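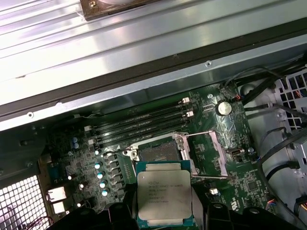 Figure 2. Processor and empty socket, chassis open.

Section 548. Replacing the Processor

Caution — Disconnect the Volau workstation from wall power before opening the side panel.

1. Release both socket levers and raise the load plate.
2. Hold the new processor by its edges. Do not touch the contacts.
3. Match the corner mark to the socket, then lower the processor straight down.
4. Close the load plate and secure the levers.

Note: Thermal paste is supplied in Guvora kit 691. Apply it before refitting the heat sink.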